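Home | Manuals | Bedding | Support

Ultolix Heated Mattress Pad - Section 2: Fitting and First Use

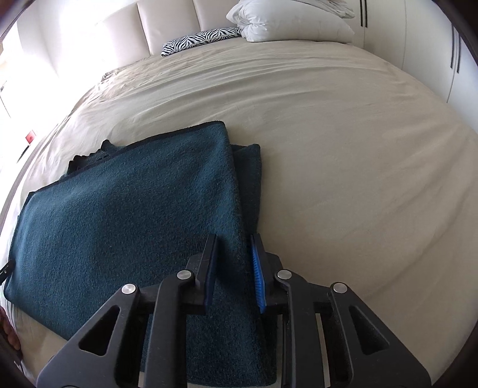 Fig. 1. Bed with fitted sheet on, pillows at the headboard.

1. Strip bed. Lay pad flat, cord end at the foot.
2. Pull corners over matress. No folds in the wired area.
3. Plug control into pad, push till it clicks. Then wall outlet.
4. Fitted sheet over the top.
5. Set to 5 for preheat, drop to 2 before sleep.

NOTE: Control shuts off by itself. Press any key to restart.

CAUTION: No pins. No extension cords. Dont use with infants or pets that chew.

Unplug before washing, see Section 3.

Related
Brakar control: error lights
Rangel pad sizes
Storing your pad

Ultolix Support | Rev. Feb 18, 2021 | Back to top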